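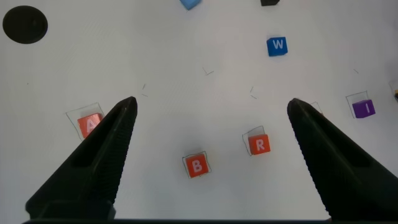

机器人操作学习 课程讲义
第九讲 读懂一个“成功率”:以字母方块抓取为例

一、从一句结论说起

本讲讨论的是Senell方法。作者的主张概括起来只有一句:仅凭腕部相机图像训练出的策略,能够“泛化到任意摆放”的桌面物体。课前阅读材料已经发下去了,请带着怀疑读。我对这句话里的“任意”两个字不放心,下面说明理由。

任务本身很简单。给定一个字母,夹爪要移到对应的方块上方,夹住,抬起。训练数据为3,000条遥操作示范,经过筛选后保留1,836条。筛选的标准在正文里只有半句话:“去除质量较差的轨迹”。什么叫质量较差,由谁判断,判断时是否已经知道策略在哪些情形下容易失败,都没有写。被去掉的超过三分之一。一篇论文若把这么多数据拿掉,读者有权要求看到拿掉的是什么。

二、桌面上的线

请注意桌上手画的细灰线。A、B、R、I几个方块各有一圈轮廓,此外还有几处小小的角标。画线复位是实验室里常用的做法,本身没有错:要比较两个策略,初始状态就得尽量一致,否则差异究竟来自策略还是来自摆放,说不清楚。

麻烦在于同一套线可以有两种用途。若只在评测时用,它是控制变量。若采集示范时也照着线摆,那么训练分布和测试分布几乎就是同一组位置,所谓泛化要打很大的折扣。Senell的附录只说“物体位置随机化”,没有给出随机化的范围,也没有给出位置分布图。

再看松紧。B的轮廓贴得很近,而A、R、I都偏在各自轮廓的右下方。这样的偏差算不算随机化?有人会说算。我的看法是,方块在轮廓里挪动一点,考验的是控制器对小误差的容忍度,和“任意摆放”是两回事。W旁边没有描出这样的轮廓,单凭一个方块也推不出什么,别急着替作者辩护。

还有一点常被忽略:线对腕部相机是可见的。策略完全可能学会“找到那个框,再往右下偏一点”,根本不去认字母。要排除这种解释,办法很便宜,把线擦掉再测一遍。论文没有做。

三、颜色与字母的混淆

A、B、R是橙红色,W是蓝色,I是紫色。于是“抓W”和“抓蓝色方块”在这张桌面上是同一条指令,“抓I”和“抓紫色方块”也一样。真正能检验字母识别的,只有橙红色的那一组。如果把所有字母的成功率平均成一个数,靠颜色就能做对的题会把总分抬上去。

合理的报告方式是分组:同色组内的选择正确率单独列,异色组另列。还应该有一组交换实验,给字母换颜色,看策略跟着谁走。Ackermann基线在同一任务上报告了混淆矩阵,读者可以看到它把B误认成R的情形。它的总分低一些,但我更愿意相信它的数字。

四、遮挡

腕部视角的好处是近,代价是夹爪自己会挡住目标。A的右边一部分就被左侧指头遮住,字母只露出左半。右侧指尖旁边也有一小截轮廓被挡着,边缘露出一点淡淡的橙色,后面究竟是物体还是标记,单看一帧无法断定。

作者称遮挡“影响不大”,依据是整体成功率没有明显下降。这个论证有漏洞。遮挡程度随手臂位姿变化,如果多数试验从同一个起始位姿开始,遮挡的情形也就那么几种。应当按目标可见面积分档统计,至少也要把起始位姿列出来。

五、评测次数

真机评测总共约600次,听上去不少。分到5个字母、几种策略和几种条件之后,每个格子里剩下的就很有限了。作者给出的是点估计,没有置信区间,也没有说明同一初始摆放下的重复试验是否当作独立样本。按同一个轮廓反复摆放得到的结果高度相关,有效样本量要比表里的数字小。

另外,成功的判定由操作者当场作出。方块被夹起后滑落,算不算?夹错一个之后放下再夹对,算不算?Surkico的评测规程要求事先写定这些情形,并由不知道策略编号的人判定。Senell没有采用类似规程,至少文中没有提到。

六、我认为可以接受的结论

在固定桌面、固定光照、物体位于预设位置附近时,该策略能较稳定地完成抓取。这个结论有用,对工程上的定点上料也许已经足够。它离“任意摆放”还差一组没有画线的实验、一组换颜色的实验,以及一份位置分布图。

有同学在课后问,Hilport平台上的复现结果与原文接近,能不能算独立验证。请先查复现者用的是不是原作者提供的摆放模板。模板相同,复现的就是同一个评测,连同它的缺陷。

七、作业

1. 为本讲的任务设计一个能区分“认颜色”与“认字母”的最小实验,写明方块颜色与字母的分配。
2. 假定同一轮廓内的重复试验相关系数为ρ,推导有效样本量的表达式,并讨论ρ接近1时的情形。
3. 从阅读材料中任选一张结果表,补上置信区间。若信息不足以计算,列出缺少哪几项。
4. 选做:写一段给作者的审稿意见,只谈数据筛选,不超过半页。

作业以PDF提交,第3题请附计算代码。下一讲讨论仿真到真机的迁移,阅读材料中第二篇的附录必须看完。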